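Nov 14, 2018

Container drop tables, second pass

OK, so the December gift event is really happening, and I'm the one holding the drop tables. Writing this down now before I forget why I changed what I changed (last year I didn't and we all remember how that went).

Where we stand: three crate sizes, small, medium and big. Jitendra wants the big one to have a guaranteed ship in it. I said fine, but then the ship pool needs to be wider, or the old players will open a stack of them and get nothing but duplicates. We went back and forth on this for most of the morning and I think he's right in the end. People do love a guaranteed ship!

Ran the simulator overnight on the Villalba build. 3,953 crate openings, all three sizes mixed, fresh account every time. The commons look fine. The signal flags are coming up way too often, though, and I'm pretty sure it's the old rounding bug from the Drelilville event come back to haunt us. Cormac swore he fixed it. He did fix it, in a branch that never got merged – so, half a point to Cormac.

Other thing: duplicates. If you already own the ship, the game is supposed to pay you out in coins instead. On my test account it paid out and then gave me the ship again anyway, so now I've got the same destroyer twice in port, side by side, and when I try to sell one they both vanish. I kind of love it, but it has to go.

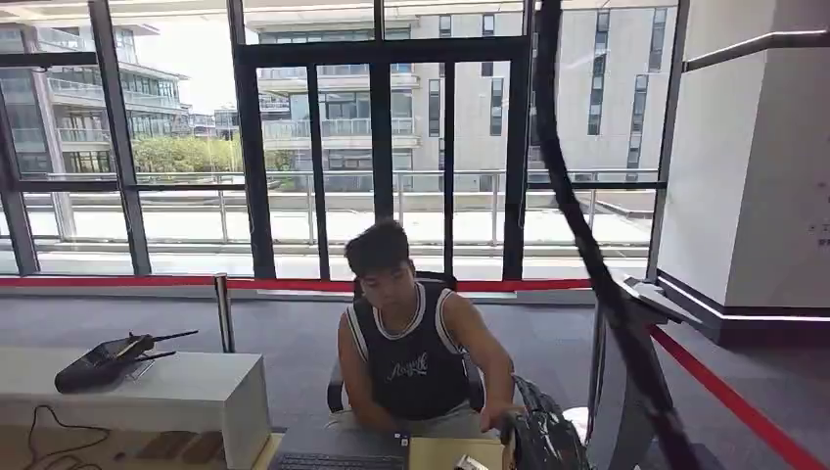
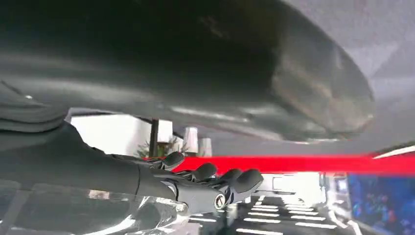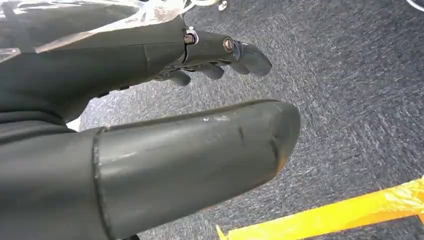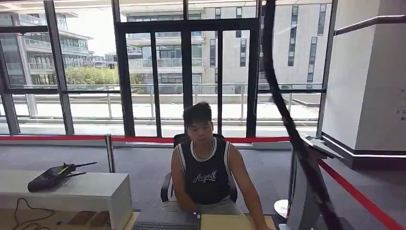
Duplicate check is now its own step, before the roll and well away from the payout code. I wrote it out on paper first, which I never do, and it saved me an hour of poking at things. Nazar wants a new look for player portraits to go with the event too, and we were stuck on what the free one should wear, until I thought of the black sleeveless jersey with the white script across the chest. Put a ship's name there in that same loopy lettering and you've got a team shirt for every nation in the game. Rekha says the portraits can take a new texture without touching the model, so it's cheap. I've put it down as a maybe. She's going to mock up one in black and one in navy and we'll see which reads better at the tiny size in chat.

Back to the tables. Things I changed today:

Small crate: coins down a bit, camo up a bit. It felt stingy before and it still does, to be fair, but now you at least get something you can look at.

Medium crate: 200 premium coins as the top prize, same as the small one used to have. Sneha thinks players will notice. They will. I'd still like to see it run before we argue about it.

Big crate: ship guaranteed, duplicate payout after the check, flags turned way down until the rounding is sorted.

I also took out the old pity counter, then put it back in, then spent lunch wondering if it should carry over between crate sizes. My gut says yes. If you open a pile of small ones and get nothing good, the game ought to remember that when you finally spring for a big one. Need to ask Podia how they store it on the account side – I don't want to wipe anybody's counter at midnight like a certain Ondidham patch.

Region stuff is still open. We need a switch that hides the paid crates completely in places where they aren't allowed, and swaps in plain missions with the same camo as a reward. The switch exists. It hides the crates and also the whole shop tab, including the button to get out of the shop. Logged it, gave it to Cormac, bought him a coffee.

Next up: merge his branch for real this time, rerun the simulator with the same seed, and compare flags before and after. If the numbers come out sane I'll post the tables in the team folder for Sneha to pick apart.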